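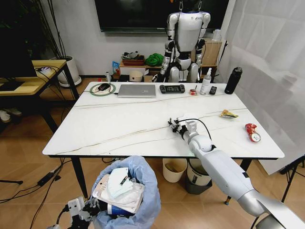

What is interest?

Interest is the price of using someone else's money for a while. A person who borrows money pays interest. A person who lets a bank use their money gets paid interest.

Interest on savings

When you put money into a savings account, the bank does not keep your bills and coins in a box with your name on it. It writes down how much you put in and uses the money for other things, such as lending it to people who want to buy a car or fix a roof. You can still ask for your money back. In return for using it, the bank adds a small amount to your account. That small amount is the interest.

The money you start with has its own name. It is called the principal. The word sounds the same as the head of a school, and it is spelled the same way too.

What is a rate?

Interest is worked out with a rate. A rate is given as a percent, and percent means "out of each hundred." A rate of 2 percent a year means that for each 100 dollars in the account, the bank adds 2 dollars after one year.

Suppose an account holds 40 dollars and the rate is 5 percent a year. To find the interest, multiply 40 by 5 and divide by 100. The answer is 2. After one year the account holds 42 dollars.

Most savings accounts for children pay less than 5 percent. The sum is done the same way whatever the rate is.

Simple interest and compound interest

There are two common ways to add interest.

With simple interest, the bank looks only at the principal. If the principal is 100 dollars and the rate is 10 percent, the interest is 10 dollars in the first year, 10 dollars in the second year and 10 dollars in the third year. After three years there are 130 dollars.

With compound interest, the bank looks at the principal plus any interest already added. The first year is the same: 100 dollars becomes 110 dollars. In the second year the rate is applied to 110 dollars, so the interest is 11 dollars and the total is 121 dollars. In the third year the interest is 12 dollars and 10 cents. The total is 133 dollars and 10 cents.

The difference is small at first. It grows when the money is left alone for a long time. One hundred dollars left for 25 years at 10 percent simple interest becomes 350 dollars. With compound interest added once a year, it becomes more than 1,000 dollars. A rate of 10 percent is used here to keep the sums easy. It is much higher than the rate on an ordinary savings account.

Interest on loans

A loan works in the other direction. The bank hands over the money and the borrower pays interest to the bank.

Feliment is a town with one bank, on a street called Lerkangate. A baker there borrows 1,000 dollars to buy a used oven. The rate is 8 percent a year, and the loan must be paid back all at once after one year. The interest is 80 dollars, so the baker pays the bank 1,080 dollars.

Most loans are not paid back all at once. They are paid in parts, usually one part each month. Each payment covers the interest for that month, and what is left over goes toward the principal. As the principal gets smaller, the interest for the next month gets smaller as well.

Why rates are different

The rate on a loan is usually higher than the rate on savings. The bank uses the difference to pay its workers, rent its building and cover loans that are never paid back.

Rates on loans are also different from one borrower to the next. A bank asks how likely it is that the money will come back. A person who has paid earlier loans on time will often be offered a lower rate. A loan tied to something the bank can take and sell, such as a car, often has a lower rate than a loan with nothing behind it.

Rates can change. Some accounts and loans have a fixed rate, which stays the same for an agreed time. Others have a variable rate, which can go up or down.

Words to know

Borrower: a person who takes a loan.
Lender: a person or bank that gives a loan.
Principal: the amount saved or borrowed, before interest.
Rate: the percent used to work out the interest.
Balance: the amount in an account now, or the amount still owed on a loan.

A sum to try

An account holds 200 dollars. The rate is 3 percent a year, and the interest is compound, added once a year. Work out the balance after one year, then after two years.

After one year the balance is 206 dollars. After two years it is 212 dollars and 18 cents.

Page last checked 25 June 2018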